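Floor care attendant, part-time, Grosterton
Ref. 3538. Two posts.

Mopping of patterned hard floors in furnished rooms, including spot removal of dark marks. Flat mop work only.

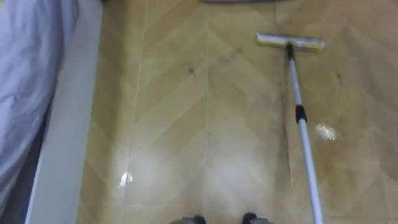
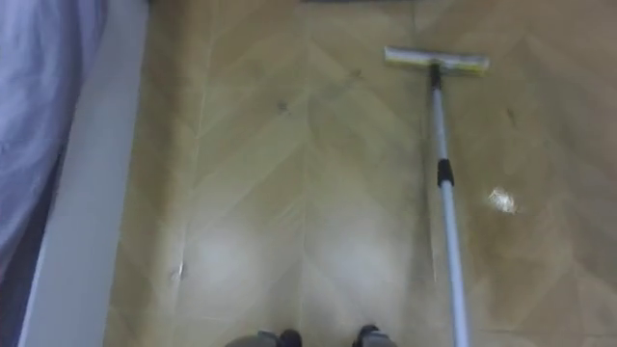

Flat mop on herringbone-pattern floor, a few small dark spots visible.

Otberg Floor Care
Hiring Coordinator

Shifts start at 11 a.m. Staff pick up loose litter before mopping and work along the seams. Training is paid. Posts run to the end of February. Apply in writing to the Mollah office, quoting the reference.

Posted August 2024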